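Vuneck netcode: setting up your first dedicated server
Section 7. Applies to the Pulleno branch and newer.

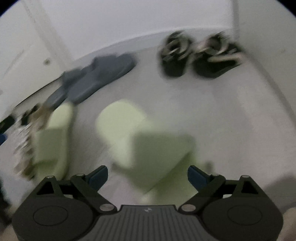 Do I need a dedicated server just to test multiplayer on one machine?
Start the game twice with the -local flag and the first copy hosts for the second. Dedicated server only matters once you want people connecting from outside, or want the match to survive the host quitting.

Before you start
Server build and client build must come from the same commit. Mismatched builds connect fine, then desync on the first physics tick. Looks like lag. Isn't.

1. Unpack the server archive somewhere without spaces in the path. Known bug, on the list.

2. Copy server.default.cfg to server.cfg. Edit the copy. The default gets overwritten on every update.

3. Set max_players. Hard limit is 8. Higher values get clamped silently, no warning in the log yet.

4. Set tick_ms. Leave it at the default for now, tune later.

5. Open the UDP port listed in server.cfg on your router and firewall. UDP only. Forwarding TCP does nothing.

6. Run the server from a terminal, don't double click it. If it dies on startup you want to read the error before the window closes.

7. Wait for "listening". Then connect from a client with the console command: connect, space, your address.

Note: Bavton is the small test map. Use it first. Loads fast, has one of every networked object type (doors, lifts, pickups, the rope thing). If Bavton syncs, the bigger maps nearly always do.

Note: Marty is the bot client. Run it with the server address as the only argument and it walks in circles and picks stuff up. Handy for filling slots. Does not do voice chat, so test that with a real second player.

Simulating bad connections
In the server console type fakelag 200. Adds 200 ms to every packet, both directions. Movement should still feel OK on the client, doors will open late, thats expected. Type fakelag 0 to turn it off. The setting is saved between runs so check it if a server feels slow for no reason.

CAUTION: do not change tick_ms while clients are connected. Clients keep the old value and prediction goes wrong. Kick everyone, change, restart.

CAUTION: the remote console password is blank by default. Set one before opening the port.

Common errors
Error 108: port already in use. Usually an old server process still runing in the background. Kill it and try again.
Stuck on "joining": map missing on the client. Copy it over by hand, auto download isn't in yet.

Voice chat settings are in the next section.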